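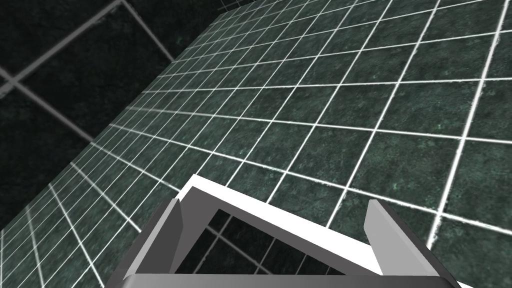

Gonier Piso Aquecido – Manual de instalação e uso – pág. 13

Pesquisar no manual
Digite o modelo ou o assunto
Buscar

4. Instalação da manta sob revestimento cerâmico

Esta seção trata da manta elétrica Gonier em contrapiso de cimento, com termostato Vornton. Para contrapiso de madeira, consulte a seção 6. Para reforma sobre cerâmica antiga, leia antes a seção 5.2.

4.1 Antes de começar

Confira a etiqueta da manta e anote a resistência nominal na ficha de garantia, no final do manual. O modelo de banheiro pequeno traz 226 ohms na etiqueta. Os demais valores estão na tabela do anexo B.

O contrapiso deve estar curado, nivelado e sem poeira. Trincas abertas devem ser fechadas antes. Contrapiso novo precisa do tempo de cura indicado pelo fabricante da argamassa – a manta não serve para acelerar essa cura.

Desenhe a planta do ambiente e marque as áreas que ficam sem aquecimento: debaixo de armários sem pés, box, vaso sanitário e bancadas fixas. Guarde o desenho. Ele será necessário se alguém precisar furar o piso mais tarde.

CUIDADO: a ligação elétrica deve ser feita por eletricista habilitado, em circuito exclusivo, com disjuntor e dispositivo DR. Desligue o circuito no quadro antes de abrir a caixa do termostato.

4.2 Colocação da manta

1. Meça a resistência da manta com um multímetro ainda na embalagem. Compare com a etiqueta. Se a diferença passar da tolerância do anexo B, não instale.

2. Abra no contrapiso o rasgo para o cabo frio e para o conduíte do sensor, da caixa do termostato até a borda da área aquecida.

3. Aplique o primer Filali com rolo e espere secar ao toque.

4. Desenrole a manta a partir do lado do termostato, com o cabo voltado para cima.

5. Nas viradas, corte somente a tela. Gire a manta e continue na direção oposta.

CUIDADO: nunca corte, encurte ou emende o cabo aquecedor. O cabo também não pode cruzar sobre si mesmo nem sobre o cabo frio.

6. Passe o sensor pelo conduíte e posicione a ponta entre duas voltas do cabo, à mesma distância de ambas. Vede a ponta do conduíte com fita.

7. Fixe a tela com fita ou cola quente. Ela não deve levantar quando se passa a desempenadeira.

8. Meça de novo a resistência e anote na segunda linha da ficha.

Nota: evite pisar na manta. Se for preciso, forre o caminho com papelão e use calçado de sola macia.

4.3 Assentamento das placas

9. Cubra a manta com argamassa flexível própria para piso aquecido. Use o lado liso da desempenadeira junto ao cabo e trabalhe no sentido das voltas.

10. Assente as placas sem bater com martelo de aço. Respeite as juntas indicadas na embalagem do revestimento e deixe a junta de dilatação junto às paredes.

11. Meça a resistência pela terceira vez, antes do rejunte. Anote.

12. Rejunte com produto flexível.

Nota: a camada de argamassa sobre o cabo fica com roughly a espessura indicada no anexo C; camadas mais grossas atrasam o aquecimento.

4.4 Ligação do termostato Vornton

O termostato comanda cargas de até 3.000 W. Acima disso, use o contator Flanness, vendido à parte – esquema no anexo D.

Ligue o cabo frio aos bornes de carga, o sensor aos bornes de sensor e a malha ao terra. Não ligue a malha ao neutro. O sensor não tem polaridade.

4.5 Primeiro acionamento

Espere a cura completa da argamassa e do rejunte. Comece na temperatura mínima e suba um pouco a cada dia até chegar à temperatura desejada. Se o visor mostrar E3, o sensor está aberto ou mal apertado no borne: desligue o circuito e refaça a conexão.

Tapetes grossos e colchonetes retêm calor. Retire-os da área aquecida enquanto o sistema estiver ligado.

Comentários

Hanane Younis
Fiz o banheiro em outubro seguindo esta seção. Faltou dizer que o conduíte do sensor precisa de curva bem aberta. O meu ficou fechado demais e o sensor não passava, tive que refazer o rasgo.

obra_em_casa
A tabela do anexo B não abre no celular. Alguém tem os valores da manta de corredor?

Lúcia P.
Posso usar o termostato antigo que já está na parede? É de outra marca e não tem entrada para sensor de piso.

Hanane Younis
Lúcia, meu eletricista não quis. Sem o sensor não há como limitar a temperatura do piso.

Veja também
Seção 5.2 – Instalação sobre cerâmica existente
Seção 6 – Contrapiso de madeira
Programação semanal do termostato Vornton
Contator Flanness: esquema de ligação
Primer Filali: rendimento e secagem
Ficha de garantia para impressão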